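Posting Papers and Prints: Your Questions
Zimlow Mail Room Help, updated 1/16/18

Do I really need cardboard?
Only if you'd like your print to arrive flat. Plain brown corrugated does the job. Look at the edge before you cut: if you can't see the layers, you've got card, and card folds the moment a van door shuts. Mark your cutting line with a pen first.

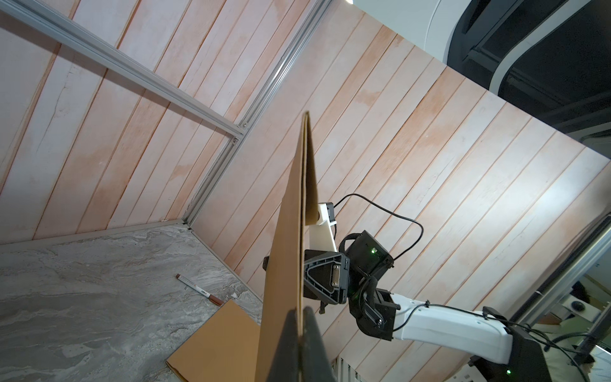 How many sheets can I send in one parcel?
We say 126. Someone at the Ilness branch once got in more and has been insufferable ever since.

What are the envelopes with string on?
String-and-button envelopes, beloved of solicitors and people who own too many folders. Wind the string round both buttons in a figure of eight, snugly. A single hopeful loop is decoration.

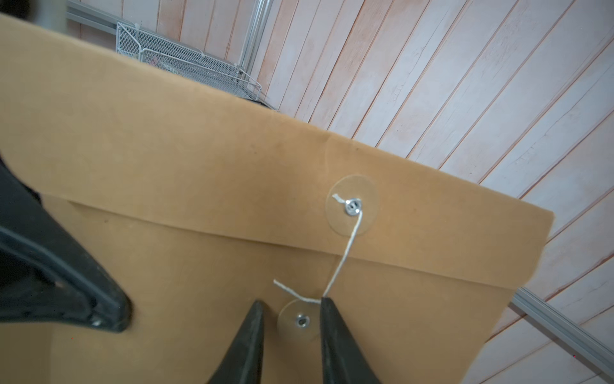 Brown string-and-button envelope, string hanging loosely toward the lower button.

The end of my string has frayed. Can I have a new envelope?
No. Snip it and carry on.

Can I post one with only the string holding it shut?
Please don't. Put it inside a Karaki outer sleeve, 14 to a pack.

Do you sell in bulk?
Yes, in boxes of 2,000 or 3,000. Measure your cupboard first. Returns go to the Ornix depot at your own expense.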